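Can you trust a robot with the rules?

Companies such as Kiseo say their robots are "safe". That's an easy word to print on a box. A rule is only any good if someone checks it, so let's do some checking.

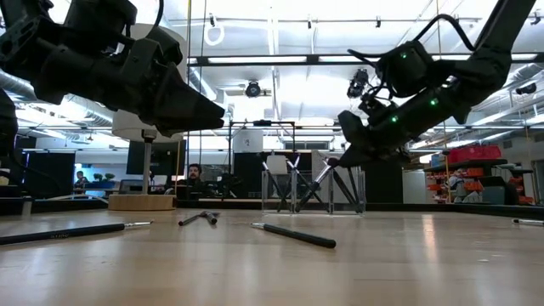
Page last changed: December

Picking up a brush sounds harmless. But a robot arm can't tell a brush handle from your finger unless it has been given a way to know. So rule one at our Stendumari workshop is simple: when the arms are switched on, hands stay off the table.

Does everyone obey a rule like that? Probably not! That's why there should be a stop button too, and why it should be tested every morning. The Vuvdale checklist has 40 questions, and the button is the first.

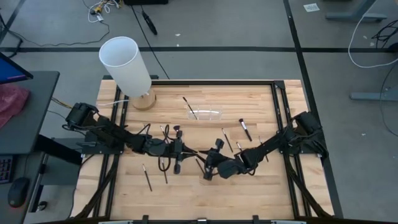 Words by the Lü Young Makers page team

Two arms sharing one table need another rule. Their grippers can come very close together, so someone has to decide how close is too close, and how fast they may move.

Be careful with big numbers. If a robot did a job 137 times with no accident, what about time 138? Ask who counted - and whether they were selling the robot.

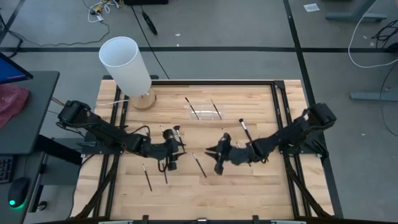

Questions to ask a grown-up who owns a robot
Where is the stop button?
Who tested it last?
Can I see the rules, please?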